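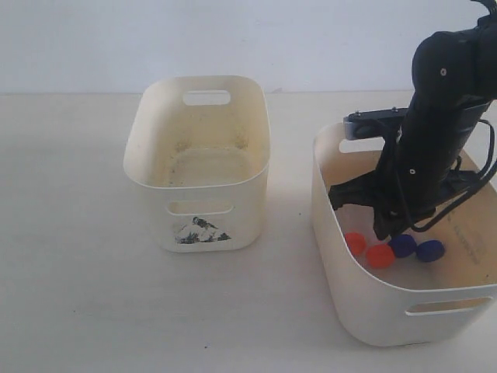
26. Januar 2019
Projektleitung Schülerlabor Robotik, Berufskolleg Pleltberg

Zwischenbericht an die Vestik-Stiftung: Wahlkurs »Greifen und Sortieren«, erstes Halbjahr

1. Gegenstand der Förderung

Gefördert wird ein zweistündiger Wahlkurs am Berufskolleg Pleltberg, in dem Schülerinnen und Schüler der Mittelstufe einen Roboterarm für einfache Sortieraufgaben einrichten und programmieren. Der Bericht umfasst den Zeitraum vom Kursbeginn im August bis zum Ende des ersten Halbjahres. Er folgt der Gliederung des Bewilligungsbescheids. Abweichungen vom Antrag sind unter Punkt 5 aufgeführt.

2. Teilnahme und Organisation

Der Kurs hat 18 Teilnehmende. Gearbeitet wird in festen Kleingruppen, die sich im Wochenwechsel mit Aufbau, Programmierung und Protokoll befassen. Die Zuordnung blieb über das Halbjahr unverändert. Zwei Termine entfielen wegen einer schulinternen Fortbildung und der Zeugniskonferenz. Der Stoff dieser Termine (Koordinatensysteme, Verfahren zur Nullpunktbestimmung) wurde gekürzt nachgeholt.

Der Kurs findet im Nebenraum der Elektrowerkstatt statt. Die Werkstattordnung gilt sinngemäß. Eine ergänzende Unterweisung zum Arbeiten im Schwenkbereich des Arms wurde zu Beginn durchgeführt und im Klassenbuch vermerkt.

3. Stand der Arbeiten

3.1 Aufbau

Der Arbeitsplatz besteht aus einer weißen Tischplatte vor heller Wand, einem schwarzen Roboterarm mit Greifer und zwei cremefarbenen Kunststoffbehältern mit Grifföffnungen. Als Sortiergut dienen runde Flaschenverschlüsse aus Kunststoff in Rotorange und Dunkelblau. Die Verschlüsse wurden im Antrag noch als »Kleinteile nach Wahl« geführt. Die Festlegung auf Verschlüsse erfolgte nach den Herbstferien, da sie in ausreichender Menge kostenlos zur Verfügung stehen und in der Höhe nur wenig voneinander abweichen.

Die Behälter stammen aus dem Bestand der Schule und sind gebraucht. Ihre Lage auf dem Tisch wird vor jeder Versuchsreihe mit einer Schablone eingerichtet. Klebemarkierungen wurden wieder verworfen, weil der Raum auch von anderen Klassen genutzt wird und der Tisch nach jedem Termin freizuräumen ist.

3.2 Aufgabenstellung

Die Aufgabe lautet, die Verschlüsse aus dem Quellbehälter einzeln zu entnehmen und in den Zielbehälter abzulegen. In der ersten Stufe ist die Reihenfolge vorgegeben und die Position jedes Verschlusses bekannt. In der zweiten Stufe soll nach Farbe ausgewählt werden. Die dritte Stufe, das Greifen aus ungeordneter Lage, ist für das zweite Halbjahr vorgesehen.

Die erste Stufe ist in allen Gruppen abgeschlossen. Die zweite Stufe ist begonnen. Bislang wird die Farbe von Hand in das Programm eingegeben; die automatische Erkennung liegt als Entwurf vor und ist noch nicht mit der Bewegungssteuerung verbunden.

3.3 Beobachtete Schwierigkeiten

Der Greifvorgang im Behälter erwies sich als aufwendiger als das Greifen von der freien Tischfläche. Der Arm muss über den Rand hinweg geführt werden, und der Halter am Greifer ragt seitlich über die Finger hinaus. Bei Verschlüssen nahe der Innenwand ist der Abstand zum Behälterrand deshalb gering. Die Gruppen haben hierfür einen zusätzlichen Anfahrpunkt oberhalb des Behälters eingeführt, von dem aus der Greifer senkrecht abgesenkt wird.

Eng benachbarte Verschlüsse bereiten weiterhin Probleme. Liegen zwei Verschlüsse fast aneinander, schiebt ein Finger den zweiten Verschluss zur Seite, und die gespeicherte Position stimmt nicht mehr. Eine Gruppe erprobt eine gedrehte Greiferstellung, eine andere einen vorgeschalteten Schiebevorgang – ein Vergleich beider Verfahren steht aus.

Für die Farberkennung ist der Schattenwurf des Arms zu berücksichtigen. Je nach Armstellung fällt der Schatten in den Behälter. Vorgesehen ist, die Aufnahme künftig vor dem Einfahren des Arms auszulösen. Das erfordert eine Änderung des Programmablaufs, jedoch keine weitere Anschaffung.

3.4 Dokumentation

Jede Gruppe führt ein Versuchsprotokoll mit Ausgangslage, Programmstand und Ergebnis. Die Qualität der Protokolle ist uneinheitlich. Insbesondere fehlen häufig Angaben zum Programmstand, sodass sich einzelne Fehlgriffe nachträglich nicht zuordnen lassen. Seit Dezember wird ein Vordruck verwendet.

4. Mittelverwendung

Aus den bewilligten Mitteln wurden bis zum Berichtszeitpunkt 2210 Euro verausgabt. Der größte Teil entfällt auf Greifer und Halterung (Lieferant Juntunen), der Rest auf Leitungen, Verbrauchsmaterial und eine Lizenz der Lernsoftware Flevov. Die Belege liegen in der Verwaltung vor und werden mit dem Schlussbericht eingereicht. Personalkosten sind nicht angefallen.

5. Abweichungen vom Antrag

Die ursprünglich vorgesehene Zuführung über ein Förderband entfällt. Der Aufwand für Montage und Absicherung stand in keinem Verhältnis zur verfügbaren Kurszeit. Die Entnahme aus dem Behälter tritt an ihre Stelle und deckt die im Antrag genannten Lernziele mit Ausnahme des Punktes »bewegte Objekte« ab. Um Zustimmung zu dieser Änderung wird gebeten.

6. Weiteres Vorgehen

Im zweiten Halbjahr wird zunächst die Farbauswahl fertiggestellt. Anschließend folgt eine gemeinsame Versuchsreihe aller Gruppen mit gleichem Startzustand. Die Leitungsführung am Greifer ist vor Beginn der Reihe zu überarbeiten; die Leitungen verlaufen derzeit in freien Schleifen und sollen am Arm befestigt werden. Der Schlussbericht wird nach Ende des Schuljahres vorgelegt.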